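Finger and controller comparison on the two-arm pill box cell, part two. Same layout idea as part one: pill organizers on the marble-pattern top, toaster in the back left corner as a fixed obstacle. Thread.

---

Test setup for those who missed part one. Two small arms on a shared front rail, parallel grippers, teleoperated. Myroslav Bilyk drove most of the runs. Miroslava Tkachuk did the scoring from video and did not know which fingers were on.

---

Finger set A is the stock pair from Dutex. Finger set B is printed to the Prilelent drawings, same length, softer pad, narrower tip. Both mount on the same two screws, so a swap takes four minutes if you don't drop one. I dropped one. 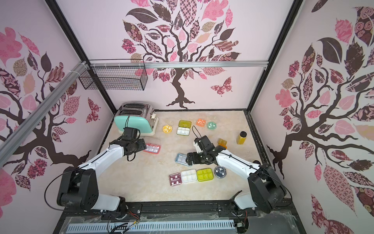 *Fixed view. Grippers apart, toaster at far left, juice bottle upright on the right.*

---

Task is simple to state. Pick a named box, lift it clear, set it down at a new angle without touching its neighbors. Boxes get scattered again between runs. Total across both finger sets: 1,238 attempts.

---

Rectangular boxes first. Set A closes well across the short side and badly across the long side. The lid rim sits a little proud of the base, and the stock pad rides up on it. Set B gets under the rim. Fewer slips, but it tends to rotate the box a few degrees on closing.

---

Round cases are a different story. Flat parallel pads on a round wall give you two contact lines and no resistance to spin. Set B's softer pad helps here more than anywhere else. I would still like a shallow V groove. Torbjørn Myklebust has a sketch of one and I'm going to bug him about it.

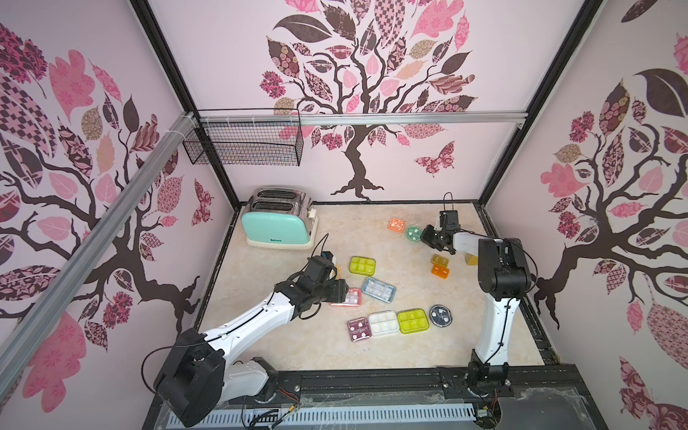 *Left gripper over the pink box, right gripper by the round green one.*

---

Controllers. We ran the Nudham position loop against the Tkachenko impedance loop, same gains file for the wrist joints in both. Position loop tracks better in free air. It is also the one that shoves a box sideways when you come in 2 mm low.

---

Impedance loop forgives the low approach. Cost is a visible lag at the elbow on fast reversals. Myroslav adapted to it inside one session, Khrystyna-Mariia Harasym hated it and went back to position control for anything near the toaster. Both are valid data.

---

Two-arm work near the center is where the controller choice matters most. With the wrists close together, the operator stops watching the boxes and starts watching clearance. Set B's narrow tip buys back a bit of room there.

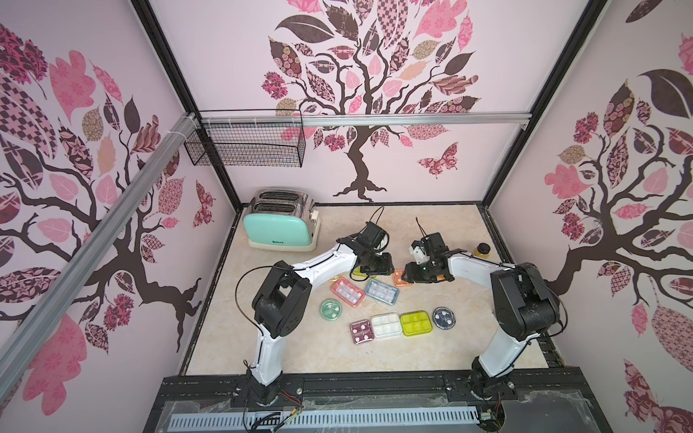
We put a soft speed limit on both arms once the tool points are inside 50 mm of each other. Operators notice it. Miroslava's scores got more consistent after it went in, so it stays.

---

Cable routing, since three people asked after part one. The gripper cable needs a loop with enough slack for full wrist roll. Too short and it pulls on the connector at the end of travel. Too long and it brushes whatever is tall on the table. We re-tied ours twice in March and I'm still not happy with the left one.

---

Next question was whether to score from the fixed view alone or add the wrist camera. From the fixed view you can judge lift and placement. You can't reliably judge which part of a finger made contact, and for a finger comparison that is most of what I care about.
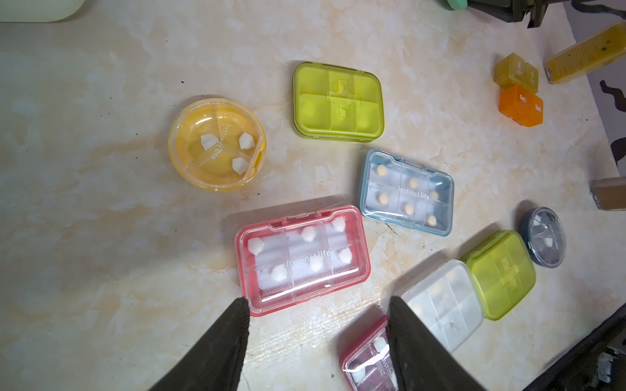 **WRIST VIEW NOTES**

Both fingertips stay in view with a box between them, so rim contact is easy to call. Lettering on the lids is readable too - "Instinct life" on the pink and light-blue ones. Handy for checking box orientation before and after a move.

---

Weak points of the wrist view. Clear lids over pale contents are low contrast against a pale tabletop. The frosted white box is the worst of the lot. Mirjam Bakker's segmentation pass lost its outline in 176 clips, nearly all with a finger over one corner.

---

Exposure: lock it. Auto exposure hunts when the wrist swings from the table to the wall and back, and the first few pictures after the swing are useless for edge finding.

---

Where I've landed for now: set B fingers, impedance loop, wrist view for contact, fixed view for placement. Set A goes back on when we do the heavier parts - the soft pad creeps under load and I don't trust it there yet.

---

Not tested: worn pads, gloves-on swap time, anything with the lids open. Miroslava wants the lid test next. Score sheet columns are the same as part one, plus "rim contact" and "rotation on close." Ask if you want the template.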